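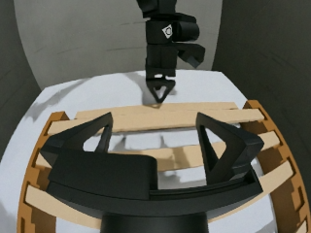 4.2 Hemlines and the problem of the mended coat
The autumn collections are usually discussed as if garments ceased to exist once they left the runway. Our interest is in what becomes of them later, when a wool coat has met a bicycle chain and its owner must decide whether to confess. Respondents at the Kirkside wardrobe archive spoke of structure in terms most reviewers reserve for evening wear: they wanted a shoulder that stood up by itself and a collar that kept its opinion. The silhouette they kept returning to is close to the outline in Figure 3, where two tall black points lean in toward each other across an open gap, each with a triangular opening through it. Substitute felted wool and one has, near enough, the lapels of the Irska winter coat, a garment that has divided our sample more sharply than income, age or postal code.

Figure 3. Paired uprights with triangular openings, rendered view.

Of the 236 coats catalogued, 138 had been altered at least once. The commonest alteration was to the hem, which owners described as "tidying" even where the coat had lost a hand's width of cloth. Lapels were altered far less often. Kwok's earlier account attributes this to reverence for the designer's line, a flattering theory – chiefly to designers. Our interviews suggest that lapels are simply a nuisance to unpick, and that most people would sooner wear an unfashionable collar than pay a tailor to argue with it.

Colour behaved no better. Owners of black coats reported choosing black for its neutrality, then defended the particular black they owned with some heat. Two participants declined to have their coats hung on the same rail. We record this without comment, except to note that the rail in question was subsequently relabelled, and that both coats were from the same season and, according to their tags, the same bolt.

The Preltunetti pieces present a separate difficulty. Their seams are bonded, so the usual evidence of mending (a change in thread, an optimistic patch) is absent, and we relied on the owners' memories. These were vivid and frequently incompatible with the receipts. Following Sang-wook Son's suggestion, we coded any repair lacking paperwork as "claimed" and set it apart from the main tally. The catalogue was closed on 9/7/21, with 181 coats having complete ownership histories; the remainder had passed through at least one sibling, a category for which no reliable documentation exists. Section 4.3 takes up the question of buttons.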